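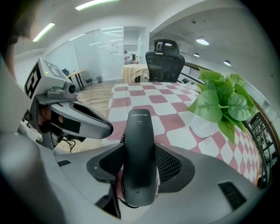 The upstairs tea room at Kiều

Dec 21, 2022

Welcome to our small gallery page. My name is Mỹ Cao and I look after the upper floor of Kiều together with Hậu Chu. We opened this floor in August, and many guests have asked us to show how it is arranged before they book a table. One picture is at the top of the page, and my notes for it are under this introduction. Kha Ung will add more pictures of the ground floor when the painting there is finished.

The checked tablecloth
Pink and white squares, on the round table. Hajar Bennani chose the cloth and I was against it at first, as I wanted everything in one plain colour. Now I would be sorry to lose it. It goes in the wash at 40 degrees and we iron it while it is still a little damp.

The plant in the white pot
The plant is artificial, with broad shiny leaves. We wipe them with a soft cloth and plain water – no spray, it leaves marks. If you need the whole table for your papers, please put the pot on another table and bring it back when you leave.

The black chair
A mesh office chair with a high headrest. It does not match the tablecloth, I know, but guests who stay a whole afternoon ask for this one first. Please do not carry it downstairs.

The second round table
It has a cream cloth and stands near the glass wall. Donnie Kerr holds his English conversation group at this table, and they are welcome to be a bit loud until seven in the evening.

The small wooden table
For one person with one cup. You find it further to the left, with a dark chair beside it. We do not take bookings for it.

The railing
Dark metal, with a wooden handrail which follows a curve. I like this line very much. Parents, please keep small children away from it, and please do not hang wet coats there.

Lamps and floor
Two long lights and three round hanging ones, on a white ceiling. Hậu prefers only the round ones in the evening, so if you want to read then, ask him to switch on the long ones also. The floor is light wood and every crumb shows on it – we sweep after each group.

Bookings
The upper floor can take 16 guests. For a group of more than seven, please write to us two days before, and tell us if you would like the tables to be moved together.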